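How to fold a button shirt on a small table

Most folding advice assumes you own a bed-sized surface and have ten spare minutes per shirt. I have neither. I also don't believe half of what the tidying books promise. I have tried the trick where you pinch two points and flip, and on a shirt with a collar it gives you a lump. The slow way works on a small table, so I stick with it.

Start with the table. Wipe it and run your palm over the wood. A rough spot will snag a knit shirt, and a crumb will end up inside the fold.

Drop the shirt on the table and don't fuss with it yet. The body nearly always settles first and the top half stays in a heap. People go straight for the collar at this stage, and I think that's a mistake.
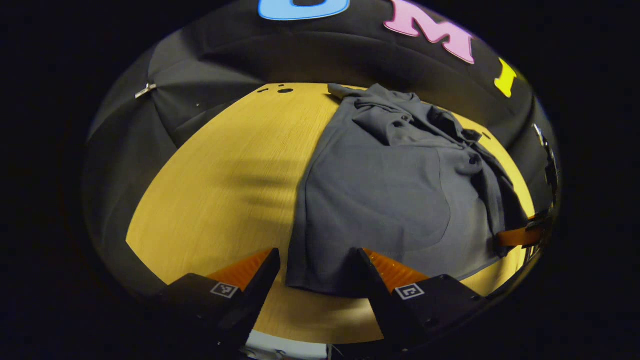

Get the bottom hem straight before anything else. Pull it toward you with both hands until the lower part lies flat, then work your way up, pushing the wrinkles ahead of you toward the collar. If a sleeve goes over the side, let it hang for now.

Next, find the buttons. Fasten the top one and one near the middle. Some guides want every button done up. I did that for an entire September and my shirts looked the same as before, so I quit.

Now turn the shirt face down with the collar away from you. On a small table this is the awkward part – lift it by the shoulders and lay it down again, don't try to roll it over. Smooth the back. Bring one side in toward the middle, then lay that sleeve straight down along the fold. Do the same with the other side. Check for a cuff trapped underneath, which is the usual cause of a fold that won't lie flat.

Fold the bottom up to the middle, then up again to just under the collar. Turn it over. If it looks bad, shake it out and go back to the hem. Don't tug at the corners, it never helps.

As for folding boards, I bought the Pumari one and used it 6 times. It's wider than my table. You may have better luck.
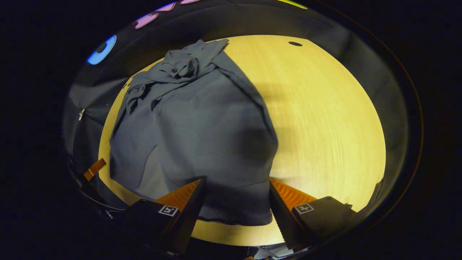
Does a dark shirt need to be folded inside out to keep its color?
Folding it right side out is fine. Turning it inside out may help in the wash, but in a drawer I've never seen a difference.

Comments (3)

Verena Kälin
I do all my buttons and I'm going to keep doing them. Two buttons and the front gapes in my drawer.

Meinrad Gisler
Tried it on a flannel shirt and the last fold was too thick. Folded in half once instead, fine.

Svenja Steiner
Hem first did help, I'll give you that. Still hate doing sleeves.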